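4.2 Where the mail goes

The households in our Tapia sample were asked to keep a paper log of every envelope that entered the home during April, and to note the first surface on which it came to rest. We had expected the desk to do well. Most of the homes had one, and several respondents had described theirs to us with real pride. The desk finished behind the top of the refrigerator.

The clear winner was the dining table, which received 83 percent of all bills, nearly all of the school notices, and one summons. Pacheco's earlier work in Jarnutow reported the same pattern and called it "landing," a term we keep here, although he used it for keys and we are stretching it. Landing is quick and seems to involve very little thought. Leaving takes longer. A typical bill stayed on the table for 7 days, during which the family ate next to it, moved it to make space for plates, and moved it back.
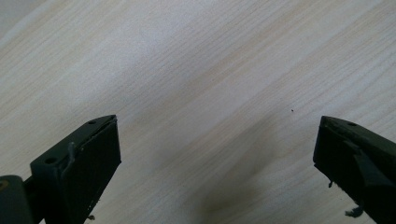

Respondents were also asked who was responsible for clearing the mail. In two-adult homes, both adults tended to name themselves, and both wrote at some length about it. The logs do not support either account. Teenagers were named by no one, including teenagers.

Figure 3. Share of logged items by first resting place, Tapia sample. "Other" includes the piano.

The 3000 logged items do not include catalogs, which we dropped after the pilot in Mestwood, where a single retired couple supplied almost 700 of them and asked whether we would like to keep them. We recognize that this makes our tables look tidier than the ones people live with. A catalog weighs more than a bill and hides it well, and some of the late payments discussed in Section 5 may have begun underneath one.

Income had little effect on any of this. Table size did: the larger the table, the longer an item stayed on it. One respondent, who had bought a bigger table in order to get the mail under control, withdrew from the study in the third week.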